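Small Change, Big Project: The Students Teaching a Robot to Handle Cash
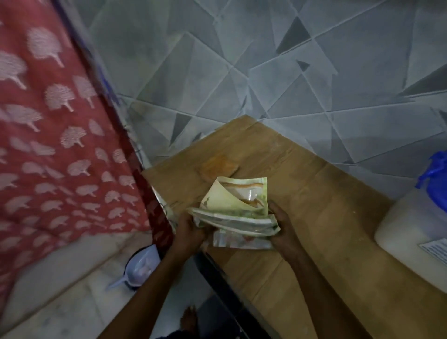 Why would a robotics club spend a whole term on paper money? Cash is floppy, creased and different every time you pick it up, and a machine that can cope with it can cope with plenty of other awkward stuff.

The Tarkdale club has been at it since July, and the enthusiasm is catching! Students collect clips of people fanning, squaring up and folding banknotes at home, then use them to plan how a two-armed machine they call Tostus should move. "A stack of notes wants to slide apart," says Siham Hourani, who coaches the team. "Your fingers deal with that before you've even thought about it."

Old, soft notes are the favorites. They bulge in the middle and curl at the edges – exactly the sort of mess the students want. Nizar Shboul has labeled almost 100 clips so far, marking the moment each hand takes hold, and he'll happily talk you through any of them (bring a snack).

Tostus has two arms and, for now, very modest skills. It can lift a bundle and pass it from one gripper to the other, though it still drops the inside notes when the fold is loose. Ruba Khoury rewrote the grip code over five evenings and wants another go at it before the Vesport student challenge, where teams must sort, stack and hand over a bundle with no help from the bench.

Kagiso Sithole is building softer fingertips – his second set – from silicone he pours in the school kitchen. The first set was too sticky to let go of anything. The new ones go on next week.

Comments

Nizar Majali: My daughter's team is going to Vesport too. Would love to know what silicone he's using!

pocketlint: Try them on receipts next. Mine curl worse than any banknote.

Recent stories

Semaan students race their line followers
A first robot on a lunch-money budget
What judges look for at Vesport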